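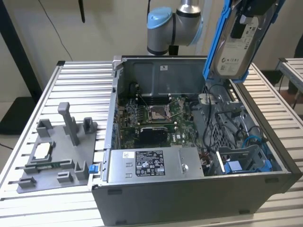

Hard drive in a blue caddy, held above an open desktop tower

Local History > Guides > Writing Lives

How to Write a Short Life of Someone Your Town Forgot

By Kerubo Swai
Apr 2, 2022
8 comments | 3 shares

Every town has a plaque for the mill owner. I love finding the people who worked down the hall from him! Since I started doing this in Furkcombe I've written up a midwife, a piano tuner and a woman who ran the ferry ticket window most of her life, and each one has sent me off looking for two more. You don't need a degree. You need a library card, a notebook and a bit of stubbornness.

1. Pick a name with a trail

Start with a name you've already bumped into, maybe on a gravestone, a church roll or the back of a photo. Look it up in two places before you commit, say a city directory and the census. If both have the person, you're in business. If only one does, keep the name in the back of your notebook and try another.

2. Build a bare timeline

Put down dates and addresses only, with the source beside each one. Leave the gaps as gaps. Mine are usually full of holes at this stage, and that's fine (the holes tell you which drawer to ask for next).

3. Talk to somebody

Nikola Grabowska taught me to ask about the kitchen first. "What was on the table?" gets a far better answer than "What was she like?" Ask permission to record, and read any quotes back before you use them.

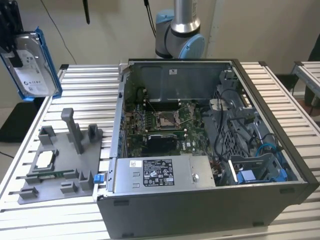 Your notes need labels, and the best time to add them is the day you take them. Put the person's name, the source and the page on every sheet and at the top of every file. Keep it small and keep it on the thing itself, like the little white sticker on the gray metal inside that computer case. I once spent a whole evening with a gorgeous quote about the flood and no clue which newspaper it came from. Never again!

4. Write 300 words

That's plenty for a first version. Open with the person doing something: selling a ticket, tuning a piano, walking to a birth in the snow if your source says there was snow. Mark your guesses with "probably" or "may have." Family stories are wonderful, so put them in, and say that they're family stories.

5. Hand it over

Give a copy to the library and one to the family if you can find them. Irena Borkowska printed hers as a folded card and left a stack by the checkout desk, and by the end of April a great-nephew had called her with a box of letters.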